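Chapter 6
Learning to Grasp from Hand-Held Demonstrations

A robot can learn to pick up household objects from demonstrations in which a person does the work with a hand-held gripper. This chapter studies one such method, developed by Charmaine Maluleke for the Shezi project. 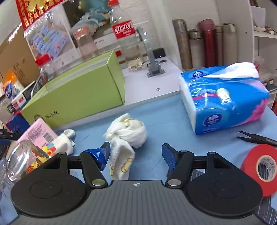

The method was tested on 1,229 demonstrations. Soft items, such as cloth and tissue packs, proved harder to learn than rigid ones - a result that Section 6.3 examines in detail. 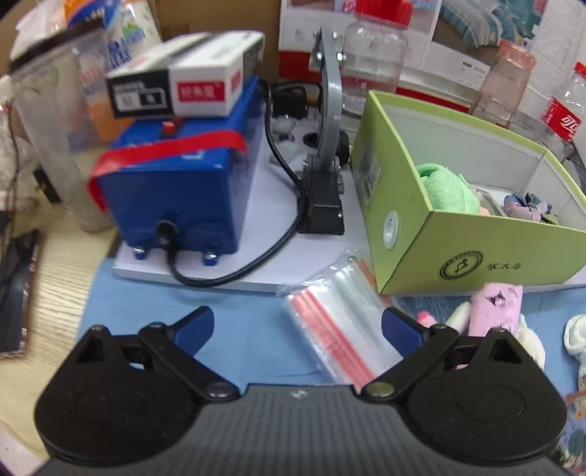 Clutter raises a second question: how should a policy choose where to close its fingers when many objects lie near one another? Section 6.4 compares two answers, using a held-out set of 400 demonstrations.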